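Wrist trackers vs. leader arms for teaching a two-finger gripper

Forum > Manipulation > Hardware comparisons

gantry_goat
Posts: 3616
Has anyone here run the Nevex wrist trackers against a plain leader arm on the same task? The sales page says bare hands plus trackers gets you "natural" demonstrations. I have a pair of Brokard grippers with flat pads, and natural is the last thing they do. I don't have five fingers on the other end, so I don't see what I gain from recording mine.

slowservo
Posts: 70
We have both. Trackers are faster to put on than I expected and the operators like them better. Desk work is where they do well: folders, binders, pens, anything you'd normally reach for with both hands. The leader arms win on anything with a tight fit. Wrist position from the markers is fine until one hand passes over the other.

gantry_goat
"Operators like them better" is doing a lot of work in that post. How many of those recordings did the arm replay without a human fixing them first?

slowservo
Fair. For picking up a folder off a desk, 13 replays finished out of the batch we kept. I didn't log how many we threw out before that, so take it for what it's worth. With the leader arms we threw out almost none, but each one took longer to record.

plainbearing
So you have a success count and no denominator. I've seen this same result in three different threads now.

My gripe with the trackers is more basic. A wrist pose tells you where the wrist is. It doesn't tell you how hard anyone is pressing, or which finger is holding the thing down and which is only resting there. People do half of a folder job with light finger pressure and never notice they're doing it.

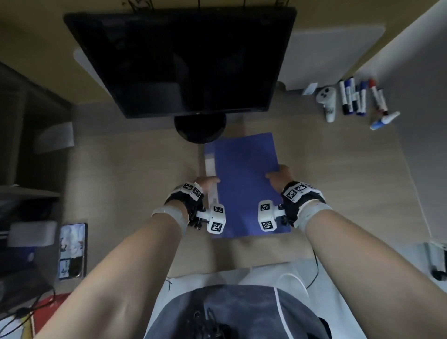 You can guess the pressure afterward from how the object moves, and I've tried. On a stiff object the guess is passable. On anything with a cover that flexes, the gripper either slides across the top or digs in and pushes the whole thing along the desk. Then somebody tunes the pad force by hand, and we're back to programming the robot the old way with extra steps.

tin_elbow
I disagree with a good part of that. A leader arm doesn't give you pressure either unless you paid for the force feedback version. Most people didn't. You're comparing a cheap tracker with an expensive arm and calling it a method problem.

plainbearing
The cheap arm at least has the same jaw as the robot. If you can't pick it up with the leader, you find out while you're recording. With trackers you find out at replay.

tin_elbow
OK, that one I'll give you. I'd still rather have the trackers for two-handed jobs. Try squaring up a folder with a pair of leader arms and see how long your patience holds.

slowservo
Cable routing matters more than either of you is allowing for. We lost most of an afternoon in December to a cable that tugged on one wrist whenever the operator reached left. The brace shifted, and everything after that was off. Now we check the brace against a fixed point on the desk before each set. Tape works.

gantry_goat
Does the Grokum controller care which one you feed it?

slowservo
No, it takes poses from either. The smoothing is set too high out of the box, though, and it rounds off short moves. Turn it down before you compare anything or you'll blame the trackers for it.

plainbearing
Was it turned down for your 13?

slowservo
For the last few. Not for all of them.

plainbearing
Right.

gantry_goat
Tanasarn will lend me one set of trackers for 3 weeks, so I'll do the same folder and the same desk with both methods, smoothing off, and write down every attempt including the bad ones. If the trackers can't beat my old leader arm on a folder, they're going back in the box. Will post the numbers in this thread.

tin_elbow
Use a full folder and an empty one. They behave nothing alike.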